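### 4.2 Water that leaves the tray

In the previous section we treated the tray as a place where dishes are put together before they are carried away. In this section we look at the tray as a border for water. The households in Skerdale do a part of their washing-up at the table, with a tray, a sponge and little water, and the sink is used only for the last rinse. We wanted to know how much of the later work at the table comes from the dishes and how much comes from the water itself.

The diaries from the 13 households contain 3,398 entries on washing-up at the table. Of these, 1,788 mention water outside the tray. This is more than we expected from the October pilot, in which the question was asked only at the end of the meal, when most people had already wiped the table and did not think of it any more. In the main study the entry was written before the final wipe, and we believe that the higher share is mostly an effect of this change.

We divide the water outside the tray into two groups. The first group is single drops, usually near the rim. The second group is connected puddles, which can lie at some distance from the tray and darken the wood under them (Figure 4). The difference matters for the work which follows. Drops are often left to dry. A puddle is nearly always wiped, and it is wiped before anything else is put on the table.
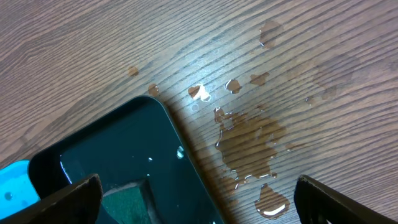

**Figure 4.** Spilled liquid on a wooden tabletop beside a tray with a sponge.

The diaries name three moments when puddles are made: when the wet sponge is lifted over the rim, when a plate is turned to let the water run off, and when the tray is pulled towards the person. The third was new for us. A tray which is pulled with one hand turns a little, and the water inside runs to one corner. If the rim is low, it goes over. Several households wrote that they now lift the tray with both hands, but the same households still report puddles, so we can not say that the habit helps much.

The floor of the tray needs a separate word. We had assumed that a smooth floor is better, as it can be wiped in one movement. The entries do not support this in a clear way. On a smooth and glossy floor the water stays in drops, and when a plate is moved the drops are drawn out into streaks. These streaks dry slowly — in some diaries they are described as "dull places" — and are sometimes taken for dirt and washed a second time. The problem is greater when two plates share the tray, for then the area between them is in shadow and it is hard to judge whether it is clean.

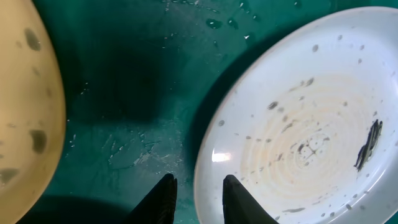
A reader of our first draft objected that the streaks are a matter of the light in the kitchen and have little to do with the tray, and that the same floor seen from the other side of the table would have been called clean. We accept a part of this objection. The diaries do not record where the person was sitting or where the lamp was. In the Bralum trays, however, which have a rough floor, the second washing is mentioned much less, although they were used in the same kitchens and at the same hours. The light alone can therefore not explain the whole difference.

There is also the question of how many plates a tray can take. When all plates lie fully inside the rim, the water from them stays inside too. When one plate hangs over the rim, its underside works like a small roof, and the water follows it out to the wood. In the coding we called this an "overhang" and noted it apart from the other causes.
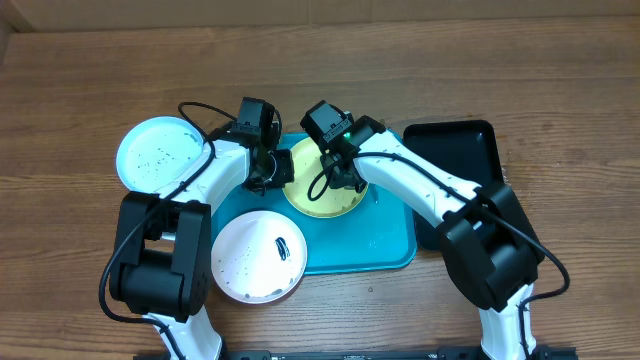
Overhang was seldom written down by the households in their own words, and we had to ask for it in the closing interviews. The usual answer was that the plate was put there only for a moment. We think that this is true for the first plate, but the moment becomes longer when a second plate comes, and the first one is then not moved back. A second tray at the side would give room for it. Most households which owned 2 trays told us that the other one was kept for the cutlery or stayed in the cupboard.

Two limits should be named. The Ashour rims, which are the highest in our material, were used only in the smaller households, so the height of the rim and the number of plates can not be fully separated. And the entries say if there was water outside the tray, but they do not say how much. A weighing of the cloth before and after the wipe, as in the Zulton protocol, would give this figure, and we return to it in Section 6.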